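Talk notes: Small things we throw away at lunch
Last updated: February

Welcome everybody, wait for the back rows to settle. Thank Yolanda Goicoechea for the invitation and for the coffee, which was very good. Say who I am — eleven years running the lunch counter at Zelcombe, still not tired of soup.

Start with the straw. Ask who has had one this week, and who asked for it. Give them a moment, people like to look round at each other.
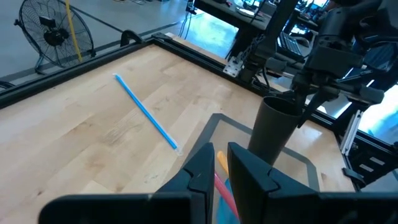
A blue one, still in its clear wrapper.

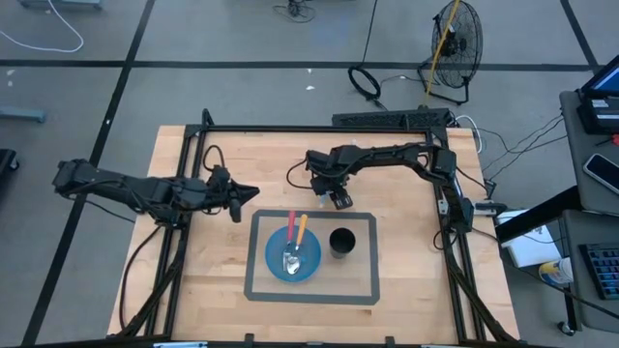

1. How we got interested

Tell the story of the drawer. We had a drawer under the till where all the extras went, the wrapped straws and the sugar sticks and those little forks, and one morning it simply would not open. Mathias Stöckli got it free with a soup ladle (pause, he may be in the room). We emptied it onto the counter and there were 271 wrapped items in it, and not one of us could remember ordering half of them.

Don't rush this part. Most people have a drawer like it at home and you can see them thinking about it.

2. What we tried first, and why it flopped

The sign. I was very proud of the sign. It was long and polite and it explained everything, and people stood in line reading it and then took a straw anyway. Rosalie Widmer told me kindly that it was too many words for someone holding a tray.

3. What we do now

Straws sit behind the counter and anyone who wants one gets one, no questions and no face pulled. Please say this slowly. Some guests can't drink comfortably without a straw, and they should never have to explain that to a stranger at lunchtime. Brigitta Zaugg put it to me very plainly after our first week, and she was right, we had been making people ask twice.

In the first month we handed out 159. Before that we were opening a new box every 10 days and never writing anything down, so I can't give a fair comparison, and if somebody asks I should just say so.

4. Things still bothering me

Sauce packets. The lids from Entwistle that only fit their own cups. Delivery orders, where extras go in the bag by habit. Florian Zürcher wants a box to tick on the order form and I think he may be onto something — ask whether anyone here has done it.

Leave ten minutes for questions. Soup recipe is on the table by the door, take one, they're for you.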